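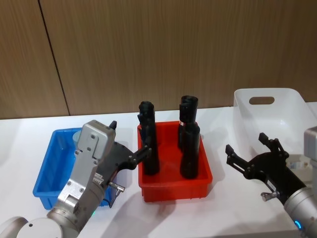
Three containers in a row on a white tabletop, blue tray on the left

Vaten Gutter Mesh, full house kit
£169 inc VAT
In stock. Black or grey. Grey is slower, see delivery.

Stainless mesh on a roll, clips, end pieces. Sits over the top of the gutter and keeps leaves, moss and tennis balls out. Water goes through. Grit off the roof tiles mostly goes through too, the very fine stuff anyway.

Fits half-round and square gutter up to 100 mm across the top. Deep-flow gutter also fine. Ogee, yes, but you'll need the Dranitz clips and not the ones in the box, order them at the same time or you'll pay postage twice. Cast iron: ring us first. Old cast iron varies a lot and we would sooner talk than take a return.

What's in the kit
Mesh roll
70 spring clips
Four end pieces
Two downpipe cages (the little balloon ones)
Instruction sheet, one side of A4, no pictures yet, new sheet coming

Not in the kit: snips, gloves, ladder. Wear the gloves. The cut edge is nasty.

Fitting
Clean the gutter first. Properly, not a quick scoop. Anything you leave in there is staying in there. Hose it through, check the downpipe runs, then drop the cages in.
Cut mesh to length on the ground. Long lengths are a pain up a ladder, so cut to what you can reach from one position and overlap the next piece by a hand's width.
Back edge tucks under the first row of tiles or the felt. Don't lift tiles to get it in. If it won't tuck, bend the back edge down and let it rest on the rear lip of the gutter, works nearly as well.
Front edge clips on to the front lip. Clip at each end, then the middle, then fill in. Closer together if your on an exposed site.
Corners: cut both bits at an angle and overlap. Bit fiddly. Do a practice one in cardboard.

Dry day, no wind, somebody at the bottom of the ladder. Bungalow is an easy afternoon. Anything taller, get a roofer or the gutter people to put it on when they come to clean.
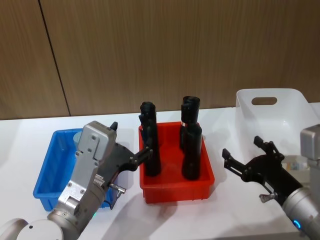 Does it stop all cleaning? No. Leaves sit on top and most of them blow off once they dry. Under a big oak or a pine you will still want to brush it over now and again, pine needles especially, they poke into the holes and stand up like a hedgehog. Soft broom on a pole does it from the ground. Best time to fit is September, before the leaves come down, but any time is fine if the gutter is clean.

Moss: it rolls down the roof in lumps and sits on the mesh. Knock it off. If you're having the roof scraped, get that done first and fit the mesh after.

Snow: the mesh will take an ordinary snowfall. A big slide off a steep slate roof can pull the clips. It can pull the whole gutter too, so snow guards are the answer there and we don't sell them.

Birds: keeps them out of the gutter. Won't keep them out from under the tiles, you want the eaves comb for that (see Jalletti eaves comb, sold per length).

Solar panels: no difference, fit as normal.

Which size?
Measure every run of gutter along the ground with a tape and add it up. Don't forget the porch and the garage. The full house kit does an ordinary semi, front and back. For a detached you'll probaly want the kit plus an extra roll. Send us your measurements and we'll work it out. Photos of the gutter end-on are useful, with a ruler held against it if you can.

Delivery
Black: next working day if ordered before noon. Grey comes from the Whitcombe store so allow a week. It's a long box and it does not go through a letterbox or over a gate, someone needs to be in. Highlands and islands, please ask for a price.

Returns
Unopened, any time in the first month, you pay the carriage. Opened but not cut, same, less a bit if the box is wrecked. Once it's cut we can't take it back. Short of clips? Tell us, we post them free, happens now and then.

2,411 kits sold so far. Reviews are on the next tab, good and bad both left up.

Price checked 6 Feb 2022. Trade prices on request, account holders log in first.

Also bought with this: Dranitz ogee clips, spare downpipe cages, telescopic gutter broom.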